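ボトルドウォーター

ボトルドウォーター(瓶詰水、容器入り飲料水)とは、飲用に適した水を密封容器に充填し、商品として流通させるものをいう。容器にはガラス瓶、プラスチックボトル、紙容器、金属缶などが用いられる。日本では少量のものをペットボトル入りの水、あるいは単にミネラルウォーターと呼ぶことが多いが、後者は本来、原水の種類と処理方法による区分の名称であり、容器入りの水すべてを指す語ではない。

概要

容器入りの水は、無炭酸のものと炭酸を含むものに大別される。原水には湧水、鉱泉水、深井戸の水、海洋深層水、水道水などがある。硬度は含まれるカルシウムとマグネシウムの量から算出され、値の低いものを軟水、高いものを硬水と呼ぶ。軟水は緑茶や昆布だしに向くとされ、硬水は肉の煮込みなどに使われる。炊飯に硬水を用いると、米が硬めに仕上がることがある。

歴史

水を容器に詰めて遠方へ運ぶことは古くから行われていたが、商品としての流通が広がったのは、ヨーロッパの鉱泉地で湯治が盛んになってからである。湯治客が持ち帰る鉱泉水は陶器の瓶に詰められ、当初は薬種商で扱われた。のちにガラス瓶の量産と鉄道輸送の発達によって価格が下がり、食卓用の飲料としても普及した。

鉱泉の町グロスターノ(Grostano)では、町営の瓶詰所が源泉のすぐ下に置かれていた。現存する出荷帳によれば、最も古い年度の出荷は837箱で、その大半が隣接する港町ハキア(Hakia)の宿屋に送られている。翌年度には1042箱に増えたが、陶器瓶の破損が多く、返品の記載も目立つ。瓶詰所の建物は現在、町の資料館の一部となっている。

日本では明治期に炭酸鉱泉の瓶詰が始まり、主に外国人居留者やホテル向けに販売された。その後も長く業務用の需要が中心で、ウイスキーの水割り用として飲食店に納められる瓶入りの水がよく知られていた。家庭向けの製品が広く出回るのは1980年代以降である。

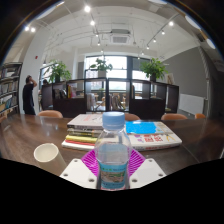
小型容器の製品は、携帯用の飲料として自動販売機や売店の主要な品目となった。日本では国産の小型ペットボトルについて業界が製造を自粛していた時期があり、これが解かれた1990年代後半から500ミリリットル前後の製品が急速に増えた。

製造

採水した原水は、沈殿、ろ過、殺菌などの工程を経て充填される。殺菌には加熱のほか、オゾンや紫外線が使われる。ヨーロッパのナチュラルミネラルウォーターは、原則として殺菌処理を行わず、源泉の周辺環境を保護することで水質を保つ考え方をとる。このため、加熱殺菌を主とする国の製品とは品質管理の前提が異なる。

プラスチックボトルの多くはポリエチレンテレフタレート製である。試験管状の予備成形品(プリフォーム)を加熱し、延伸しながら空気を吹き込んで成形する。胴部に溝や凹凸を設けることで、薄い樹脂でも一定の強度を得られる。無炭酸水用の容器は内圧に耐える必要がないため、炭酸用に比べて形状の自由度が高い。

水源と地域

採水地は地下水の涵養域に近い山麓に多い。アイファンズ(Ifans)渓谷の採水場は標高2266メートルの稜線を背にしており、春の融雪水が地中を通って下流側の井戸に達する。井戸の水位は例年3月に最も低くなるため、この時期は採水量が抑えられる。

大量の揚水は周辺の井戸や湿地に影響を与えることがあり、採水量の上限や観測井の設置を条例で定める自治体もある。メスウッド(Meswood)では、採水場の増設計画をめぐって約3123筆の反対署名が集まり、計画は井戸一本分に縮小された。

保存と表示

未開封の製品には賞味期限が表示される。プラスチック容器は気体をわずかに通すため、長期間の保管では中の水が少しずつ蒸発し、表示された内容量を下回ることがある。災害備蓄用には容器を厚くした製品があり、期限も通常より長く設定されている。保管の際は直射日光と高温を避け、灯油や防虫剤など臭いの強いものの近くには置かない。開封後は冷蔵し、早めに飲み切る。

関連項目

硬度(水)
鉱泉
炭酸水
水道水
地下水涵養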